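2 May 2022

Well, the Remuren kit has now been with us at Clestside for 11 days, and I've grown fonder of it than I meant to. I'd promised myself I would write a little every evening and of course I haven't, so this will have to do for most of a week.

We have it on loan from Hrnčiar for 30 days, a pair of hand-held grippers and the software to go with them, and after that we either buy or send it all back in the box (which I still haven't flattened, on purpose). I spent a good part of April reading the manual on the bus. It is a kind manual, if a bit fond of arrows, and it says 80 goes at a task is a sensible start. I managed 12 this morning before my wrist wanted a cup of tea!

What I like best is the foam on the fingers. I'd expected hard plastic, and had been dreading anything long and thin, but the padding is forgiving and you soon stop thinking about it. What I like least is the weight, at least by late afternoon, and the cable, which I would cheerfully have made a hand's length shorter. I've put both in my notes for Hrnčiar, politely, with the cable first.

The spatula is today's job and I suspect tomorrow's too. I'm still closing the fingers too early, out of nerves I think, the way I used to brake too early when I was learning to drive.

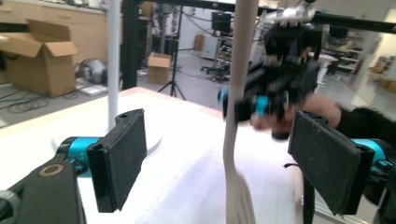 **Asano**
*Kit reviewer, Clestside*

Later, after supper. I looked through the price list again and it hasn't got any smaller. The spare foam pads are sold in pairs, at least, and I've asked whether they'd throw a set in with the order, should there be one. I'd also like to know how long the pads last with daily use, so that's another question for the list. Must remember to charge everything tonight and bring my wrist support in the morning.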